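Computer Power Supply
From the Skunum household encyclopedia, an open reference written by its readers. Entry by Montri Wiriya, last revised June 6, 2026.

A power supply (people in the trade say PSU, for power supply unit) is the part of a computer that takes electricity from the wall and turns it into something the rest of the machine can use. I fixed office computers for a living before I started writing entries here, so expect a few opinions along with the facts.
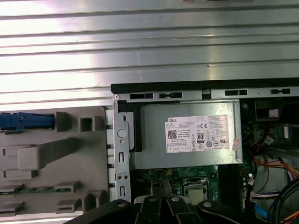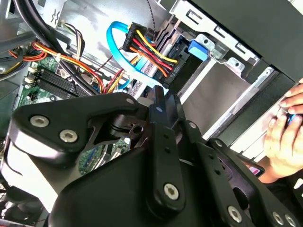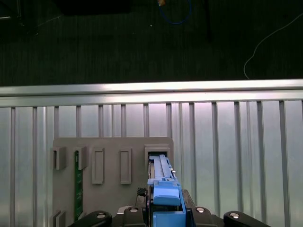 The wall outlet gives you alternating current, which swings back and forth many times a second. Chips want direct current, which flows one way, and they want it at a low and steady voltage. The power supply does the changing over. In a desktop it usually lives in its own metal box inside the case, and the maker sticks a label on it, like the white one covered in small gray print on the Dell unit in the first picture. I tell everyone to read that label before buying a replacement! On most units it lists the input voltage, the output voltages and the total watts, and it will save you a trip back to the store.

What comes out

A standard desktop supply puts out three main voltages: 12 volts, 5 volts and 3.3 volts. The 12-volt line does most of the heavy lifting these days, feeding the processor, the graphics card and the fans. The 5-volt and 3.3-volt lines go to drives and smaller circuits. Older machines leaned much harder on the 5-volt line, and that's why a supply from the nineties can be a poor match for a newer board even when the total watts look fine.

There is also a small standby line that stays on whenever the computer is plugged in. It's how the machine notices you pressing the power button.

How it works

Almost every computer supply is the switching kind. It turns the incoming current into high-voltage direct current, chops that up thousands of times a second, sends the pieces through a small transformer and smooths out whatever comes through. The fast chopping is the clever bit — it lets the transformer be tiny. The older linear type needed a big lump of iron and copper, and it gave off a lot of heat for its trouble. I still have one on a shelf, out of a Temow terminal, and I use it as a bookend.

Efficiency

No supply passes along everything it takes in. If one is 80 percent efficient and the computer needs 100 watts, it pulls 125 from the wall and the other 25 leave as heat. Most supplies do their best work near half load and get worse when they're barely used, so buying a giant one for a small machine doesn't gain you much.

Sizes

The ATX size is the one most people mean when they say desktop supply. SFX is smaller and goes in compact cases. Then there are the shapes that big computer makers come up with for their own models, and those are where people get stuck. My friend Vichien Thaweesak once ordered 4 wrong ones in a row for the same slim Hitura desktop (he kept the boxes, I have no idea why).

Safety

Please don't open the metal box itself. The large capacitors inside can hold a dangerous charge after the cord is pulled, and there's nothing in there for a home user to fix. Swapping the whole unit is a different matter and well within reach of a patient beginner. Shut down, unplug, and take a picture of the cables before you disconnect any of them.

Signs of a failing supply

Random restarts, a fan that grinds, a burnt smell, or a machine that only starts on the second try. Bad memory can cause restarts too, so I'd test that first.

See also: Capacitor; Surge protector; Transformer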